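Tromum opens tea shop and reading room in Molov

Molov, 23 November 2024 - Tromum, the family company known for its Somboon teas, has opened its first shop with a public reading room. Visitors can taste four teas from the new harvest and borrow from a collection of more than 1000 books.

"Many of our customers asked us for a quiet place where they can sit longer," said Paweena Boonchu, manager of the shop. "Now we can offer it, and we are very glad."
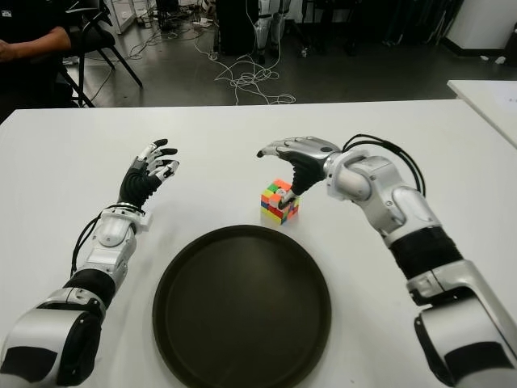

The reading room is free for all guests, also for those who do not order tea. Books can be kept at home for three weeks. The shelves were made by the workshop Fivine - the same workshop which made the tea counter.

A second shop is planned for May.

Press contact: Paweena Boonchu, Tromum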